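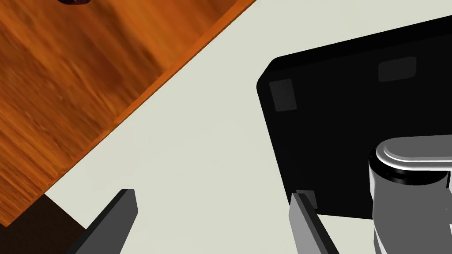 Recording teleop demos in the simulator: quick start

Wrote this fast because three people asked me the same stuff in one week. Covers driving the arm by remote control in sim and saving demos you can train on. Doesn't cover training. Different page, not done yet.

What you need

A machine that runs the sim without stuttering. The Lastero hand controller, or a keyboard if you hate yourself. The Bitadov recorder, installed and talking to the sim. Disk space. More than you think, images add up fast.

Before you start

Plug the controller in BEFORE launching the sim. If you do it after, the buttons work but the twist axis doesn't, and you'll lose an hour like I did.

Open the recorder settings. Set the port to 684. Set the wrist view to on. Set the idle cutoff to 2 seconds. Save. It doesn't save by itself.

Pick your task and write it down in one plain sentence. "Pick up the cup and put it on the plate." Not "tidy up." If two people read the sentence and would do different things, rewrite it. The sentence gets stored with every demo so spell it the same way every time.

Step 1. Warm up

Drive around with recording off. Move left, right, up, down, twist. Open and close the fingers a few times. Get used to the wrist view, it rolls when you twist and left stops being left. Most bad demos I've seen are from somebody's first ten minutes. Throw those minutes away on purpose.

Keyboard people: lower the step size first. Default is way too jumpy.

Step 2. Reset and check

Hit reset. Wait for everything to settle, objects drop a tiny bit when they load. Then look through the wrist view and the room view both. Fingers open? Target reachable? If the thing spawned under a shelf or something, reset again. Don't try to be a hero.
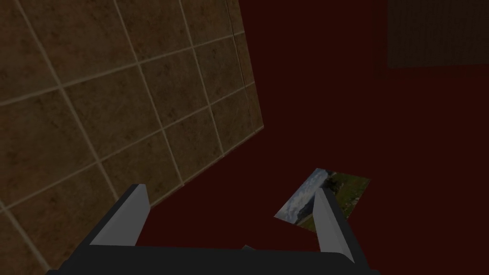
Step 3. Record

Press the record button once. Small beep. No beep, no recording.

Go to the target in one smooth move. Slow is fine, stopping is not. Long pauses teach the policy to pause, and then it sits there forever at run time. That's what the idle cutoff is for but it only trims the start and end, not the middle.

Line up the fingers before you go down. Twist while you're still high. If you twist next to the object you'll clip it.

Close. Wait one beat. Lift straight up a little, then travel. Lower, open, back off. Backing off counts as part of the demo so don't stop recording while the fingers are still touching.

Press record again to stop. Two beeps.

Step 4. Keep or toss

It asks you right away. Keep it if you did the task and wouldn't be embarassed to show it. Toss it if you dropped something, bumped the table, or wandered around looking for the target.

One small fix in the middle is ok, even good. Say you came in a bit crooked, corrected, then grabbed. Keep. Some of those help the policy recover. Three tries at the same grab, toss.

Step 5. Change things up

Every 8 demos, change the start pose of the arm. Also shuffle the textures and lighting, there's a randomize box in the Jumdale scene pack. Tick it. First set I made had the same table in every demo and the policy fell apart on a different floor. Dark rooms too. Don't skip the dark ones just cause they're annoying to drive in.

How many

200 kept demos for a simple pick and place. That's my number, yours may differ. Don't do it all in one sitting, your hands get lazy and it shows in the data.

Step 6. Replay

Run replay on a handful before you walk away. The arm should do the same thing you did. If it drifts off to one side, the action rate and the sim rate don't match. Fix the rate and re-record, you can't patch it after. I tried. Þórarinn Vestergaard tried too and he's better at this than me.

Common problems

No beep: recorder is connected to the wrong port.
Gripper moves backward: flip the sign on the grip axis, Benavides drivers ship it reversed.
Wrist view black: you turned it on but didnt restart the sim.
Files are tiny: it saved the joint data with no images. Check the wrist setting again, and toss the batch.

Back up the folder at the end of each session. Name it with the task and your initials.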